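The Glass Problem
How a small lab taught a robot to handle the things it can barely see

I broke a flask within an hour of arriving at Skeldale. I mention it because the robot, which had been at work since before breakfast, hadn't broken anything all day, and the people running it were too polite to bring up the comparison.

I'd come to see Jurik. That's the name of the method, by the way, not the arm (I got this wrong twice, and Engelbert Widmer corrected me twice, very kindly). The arm is a pretty ordinary one. Jurik is what tells it where the glass is, and if you've ever walked into a patio door you already understand why that's a hard thing to know.

Robots mostly find objects by depth. A sensor sends out light, the light bounces back, and the machine works out how far away the thing is. Clear glass wrecks all of this. The light sails straight through and bounces off whatever's behind it, so the robot sees a wall where there's a beaker, or a hole, or a sort of speckled fog. Widmer pulled up one of the depth maps for me and asked me to find the test tube. I pointed at something. It was a scratch on the counter!

So the Skeldale group more or less gave up on depth for glass and went after highlights, those little bright streaks you get along a rim or down the side of a neck. When the camera moves, a streak on a curved piece of glass slides in a different way from a mark on a flat wall. The wrist camera takes a look, the arm shifts over a bit, it takes another look, and Jurik compares how the bright spots traveled. Two looks are usually enough. With five it gets really good, but then you're standing there waiting, and the whole point is to put the glassware away before lunch.

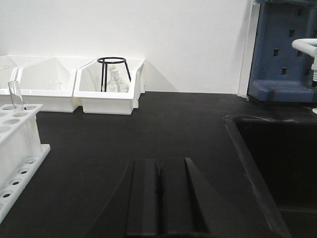

White plastic turns out to be its own special misery. A clear flask in a white bin against a white wall has almost no edge to speak of, and early versions would report such a bin as empty and cheerfully try to put something else in it. Lambros Kalogeropoulos, who handles the training side, told me he used to dream about that sound. He wanted to swap everything for bright orange trays. Widmer said no, because no chemist was going to buy new trays to please a robot, and they argued about it from January until the spring.

What settled it was more data, gathered the dull way. Kalogeropoulos and a student guided the arm by hand through 853 pickups, in good light and bad, with tubes in racks and flasks tucked behind stands. They kept the failures in, too. He thinks the failures did most of the teaching, though Widmer rolled her eyes a little when he said so.

Then they tested it on 280 new tries with glassware the system hadn't met before. The paper has the full table, and I'd encourage anyone who likes tables to go read it. The part that stuck with me is how it fails now. The older approach, a baseline called Lau that plenty of groups still use, tends to close its fingers with total confidence on thin air. Jurik, when it's unsure, stops and goes around for another look. I watched it do this with a narrow tube, creeping sideways, pausing, creeping back, and I caught myself holding my breath like it was a penalty kick.

There's plenty it can't do. Anything with liquid in it is off the menu for now, since liquid bends light in its own way and the highlights go haywire. Wet glass is bad. Glass behind other glass is worse. And the arm is slow, slower than me, even counting the time I spent sweeping up.

Next comes Zukmont, a teaching lab down the road that has agreed to let the system sort its racks overnight for a term. Widmer is nervous about the lighting there. Kalogeropoulos is nervous about the undergraduates, who leave things in sinks. I asked if I could come back and watch, and they said sure, as long as I kept my hands in my pockets.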